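Week 4 handout: how parties pick their candidates (and what happens when they fall out over it)

Right, last week ran over, so I promised to write up the second half properly. I've kept it in the order I gave it. If you missed the session, read this before the seminar and have a go at the two short tasks near the end.

We'd got as far as the difference between an election and a selection. An election is the bit everyone sees. A selection is where a party decides whose name goes next to its logo, and in plenty of places that's the contest that really settles things. If one party always wins a seat, then whoever gets the ticket gets the seat, and all the arguing moves indoors, months earlier.

I used our made-up district, Mernulness, all the way through, so let's stay with it. The Mernulness branch of the governing party has 2450 paid-up members. Of those, 804 turned out to choose the candidate. The winner took the regional assembly seat a few months afterwards without much trouble, so you could say (and one of you did say, very nicely) that the real electorate was 804 people. Hold on to that number, you'll want it for the essay.

There are three main ways of doing a selection. First, the direct primary: every member gets a vote. It's open, it's expensive, and it rewards whoever signed up the most members in the month before the books closed. Second, delegates: each ward sends a few people to a convention and they vote. Cheaper and quicker, but now you only have to win over a small room, and small rooms can be leaned on. Third, what parties like to call consensus, where the local big names agree on one person and everybody else is asked to step aside. Sometimes that's a proper compromise. Sometimes it's a phone call. 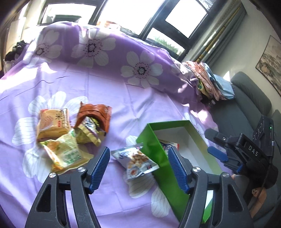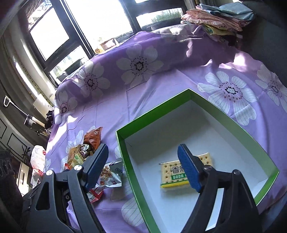 Consensus is the one you all wanted to talk about, so let me go back over it. The trouble starts when the local big name and the national party office want different people. Say the outgoing governor of the region has done two terms, can't stand again and has a favourite lined up. He feels he built the local party and has earned the right to choose. Head office feels the party belongs to everybody and would like a say too. Think of a packet of soda crackers lying in a tray on a flowery cloth: the wrapper shows you a cracker, and you still have to open it to find out about the rest. Consensus candidates are like that — the label says "agreed by all" and you need to ask who was asked. Write that question down. It's the most useful one in the whole unit.

So what can each side do? Head office normally holds the formal power. It prints the forms, it appoints the panel that oversees the vote, and it sends the final list of names to the election authority. Whoever sends the list has a very strong hand. The governor holds the informal power: the money, the local officials, the buses on polling day. He can threaten to sit on his hands, or quietly help his favourite stand for a smaller party instead. In our Skokside case that second thing is what happened. The favourite lost the ticket, moved to a smaller party with most of the branch behind him, and lost the seat by 937 votes. The official candidate won, but the governing party went into the next assembly with a very cross region at its back.

A quick word on appeals, as I rushed them. Most party rulebooks set up an appeal panel, and most appeal panels are picked by the same people whose decision is being appealed. You can see the problem! That's why these rows so often end up in court, or in a private meeting with the head of state, which tells you quite a lot about where people think the power is. When you read a news report of one of those meetings, look at what was said to reporters afterwards and then look at what wasn't. "We discussed matters affecting the state" covers a lot of ground.

Before the seminar:

Read the Furnival extract in the course pack. Skip the tables if you're short of time, but do read the part on delegate lists twice.

Write half a page on whether the Mernulness vote was fair. Please decide what you mean by fair first and say so in your opening line.

Find one news story about a disputed party ticket, from any country you like, and bring it along. Mark every claim that comes from an unnamed source.

The essay is 2000 words, and the titles go up in November. Footnotes don't count towards the total, but please don't hide a second essay in them.

Next time we'll do party chairs: how they get the job, why they're so hard to shift, and what happens when the people who put them there change their minds.

Recent handouts
Week 3: Who counts as a party member?
Week 2: Governors, regions and the centre
Week 1: What a party is for
Reading a press statement
Essay advice and referencing
Seminar room changes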